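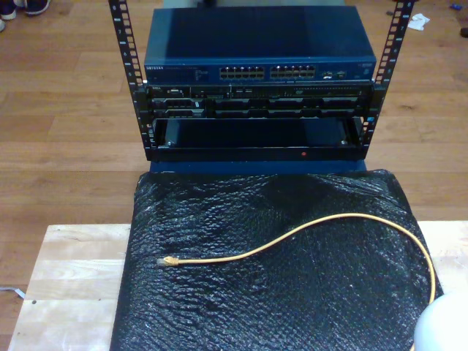
Small rack on its board, blue switch on top, server right under it. Bubble wrap still in front.

28/08/2019 - patching the small rack

The plan from Predow says this rack is ready for the Stinonton job. I have my doubts. There is an open shelf below the server with no entry on the parts list, and I can't tell if it was left free on purpose or if something never got ordered. Asked Enen by email, no answer yet.

The rails have printed numbers down their length, so whoever wrote "mount at a sensible height" in the sheet could have just used them. I'm going to write down the real positions before anyone moves a thing.

Also not sold on the bubble wrap. It's fine for scratches. For 84 miles in the back of a van I want a proper crate, and the quote for one was 200 dollars, so I don't see what the argument is.

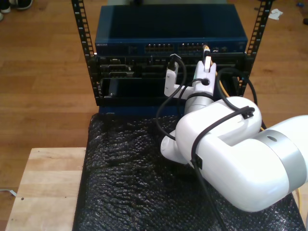 Black cable in an upper port, the next connector up at the ports under the switch.

Cable notes. The black lead makes a big loop over the front of the rack. Too much slack for my taste - it will catch on something. A shorter one would do the job. The Danladi sheet says color doesn't matter as long as both ends get a tag. We said that last time too, and I still spent a morning tracing leads by hand.

To do before September:
- tag both ends of every lead
- get an answer on the open shelf
- try a link test with the short leads, then again with the long ones, and write down both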